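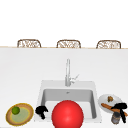

Three woven chair backs along a white counter.

Frequently Asked Questions – Renting a Gown from Flutora

Updated February 26, 2021

We get a lot of lovely mail from people who have a wedding, a gala or a very fancy birthday coming up and have never rented a dress before. These are the things you ask us most. If your question isn't here, please do write, and one of us will get back to you.

How does renting work?
You pick a gown, tell us the date of your event, and we hold it for you. It goes out so that it reaches you two days ahead, in a zippered garment bag with a return label tucked in the front pocket. You wear it, you dance in it, and you send it back within six days of the day it arrived. If you're traveling and need it longer, ask when you book and we'll see who has it next!

How many gowns do you carry?
More than 700 at the moment, from short cocktail dresses to full-length gowns with trains. New pieces usually go up in January, after we've been through the racks and retired the ones that have had a long and happy life.

Who makes them?
A good part of the collection comes from small labels we've grown fond of over the years. Lenov does our bias-cut satin (if you like something that moves when you walk, start there), and Clorkum is where you'll find the heavy beading and the high necks. We also carry a handful of one-of-a-kind gowns designed by Malsha Wijesinghe, and those do book up early, so try to get in touch a few months ahead.

What does it cost?
Most of our cocktail dresses are $80 for the rental period, and the price on each gown's page includes cleaning and shipping both ways. Longer gowns and the one-of-a-kind pieces are priced one by one, depending on the fabric and the handwork.

I'm between sizes. What should I do?
Go by your largest measurement, whichever that happens to be, and look at the notes under the gown, where we say whether it runs snug in the bust or long in the hem. For an extra $9 we'll send a second size of the same dress along with the first – plenty of our regulars do this every time, and there's no shame in it at all. The one-of-a-kind gowns don't have a second size, of course.

Can I have the hem taken up?
You can, as long as it's basted by hand and the stitches come out without a mark. Please don't cut anything, and please stay away from iron-on tape, which leaves a line on silk that we've never managed to remove. Our own alterations are done by the people at Uddin, and they're happy to hem a gown before it ships if you send us your height in the shoes you plan to wear.

What if I spill something on it?
It happens, and we really do expect it. Blot it with a clean white cloth, don't rub, and leave the rest to us. Small stains and a missing bead or two are covered. A tear in the main fabric or a burn may carry a repair fee, and we'd talk to you before charging anything.

Can I buy the dress if I fall in love with it?
Sometimes! If it's close to retirement we'll gladly quote you a price, and what you paid for the rental comes off the total. The Wijesinghe gowns aren't for sale.

Do you rent shoes and jewelry too?
Evening bags and wraps, yes. Shoes, no. We have a small tray of costume earrings that we'll match to your neckline if you mention it in the order notes, and they come back in the same bag as the gown.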